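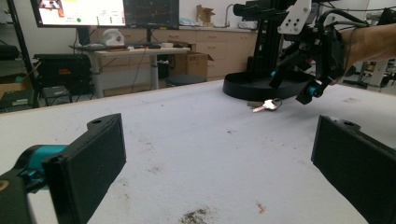
A visitor wrote to us afterwards that she had expected to see robots doing things by themselves, and she was surprised that for half of the afternoon it was people who did the work. She asked if this was a real demonstration or only the preparation for one. We answered her that it was real. With us the teaching takes much longer than the result, and we wanted to show the teaching.

Open Day at the Ander Laboratory, Tarnari
Posted 26 November 2018

Thank you to all who came up the hill in the rain. We opened the doors at 13 hours and the first group was already waiting under the roof of the bicycle stand. This page is for those who were with us, and also for those who wrote that they could not come. We put the rooms in the order of the tour.

Table with the keys
Two hand-held grippers at the robot table, and a bunch of keys lying between the base of the arm and the fingers. Keys are a difficult object for us, flat and with many small parts on one ring.

Visitors could take a gripper in the hand and try the same kind of task. The rule was simple: pick up the object, lift it, give it to the other gripper, put it down. Most adults closed the fingers too early. Children were more patient than we expected, and one boy stayed with the keys until his group had already gone to the next room.

The question we heard most often at this table was why we don't just program the movement. For one bunch of keys, in one place, we could do that. But the next time the keys lie in another way, and the program does not know it. When many people do the task by hand, each a little differently, the robot has more to learn from. For the Han project we have now collected more than 1,000 such examples, and the plan is to have 2,000 before the end of April.

Han, first room
Han is the name of our project for small household objects. The visit began with a short talk about it, planned for 12 minutes. It was longer in every group, and we apologize to the last group, which had to stand in the corridor and listen to the end of the talk of the group before. Next time we will have a second room for the waiting.

After the talk the arm did three tasks alone: a spoon into a cup, a cloth folded once, a bottle cap put in a box. The spoon and the cap went well with all groups. The cloth went well with two of them. With the third group the arm folded the air beside the cloth, very carefully, and received the biggest applause of the day.

The Eretti corner
Eretti is the workshop down in the town which makes small metal and plastic parts for us. They brought a box of finger pads from the past two years, from the first ones to those in use today, and visitors could take them in the hand and compare. Some of the old ones are worn quite smooth. An older gentleman who had worked with leather all his life told us that we should make the surface rougher in one direction only. This was written down, and Eretti will try it.

They also showed how a pad is changed. It is a small job, but it must be done often, and the visitors could do it themselves with a screwdriver. Two screws were lost on the floor. One was found.

Listening to the motors
In the small side room the lights were off and the visitors heard only the arm, first moving without load, then with a bag of rice. We wanted to know if people can hear the difference, and almost everyone could. This station was the idea of our students and we had some doubts about it before. It was the quietest room of the house, and also the one where people stayed the longest.

Coffee and questions
The coffee was in the entrance hall, with nut cake from the bakery on the square. Here are some of the questions from the paper on the wall, with our answers, as we promised.

Does the robot get tired? No, but the motors become warm, and then we make a pause.

Can it hurt somebody? It moves slowly when people are near, and there is a red button which one of us always has in reach. For this day we also kept a distance between the visitors and the arm when it was moving alone.

What does it do at night? Nothing. We turn it off.

Can I buy one for my grandmother? Not from us. We are a research laboratory and we don't sell robots. It will take many more years until a machine like this can help in a normal kitchen – and your grandmother's kitchen is for sure more complicated than our table.

Is it true that you will close the laboratory? No. We move one part of it to the ground floor, with a better floor for the heavy machines. The address stays the same.

Who cleans up? We do. The robot has not learned it yet.

Some things for next year
We received many good remarks. The signs from the bus stop were too small, and the arrow at the school pointed to the wrong street for the first hour. The talk needs a microphone. Several parents asked for a lower table so that smaller children can try the grippers without standing on a box, and we will build one. One person asked for less talking and more robots, and another one asked for the opposite.

We would also like to offer one tour in a slower rhythm, with chairs, for visitors who cannot stand so long. If you would have interest in this, please write to us, then we know how many chairs are needed.

Lost and found
One gray child's glove, one umbrella with a wooden handle and a pair of reading glasses are at the reception. We keep them until spring.

School classes
Classes can visit us also outside of the open day, in the mornings, in groups of 12 or 13 pupils. Bigger classes we divide in two, and the second half goes to Eretti in the meantime – it is a short walk down the hill. Please ask at least three weeks before. The next free mornings are in April.

Using the picture
You may use the picture from this page for school work or for a club newspaper. Please write "Ander Laboratory, Tarnari" beside it. For other uses, send us a short message first.

Back to News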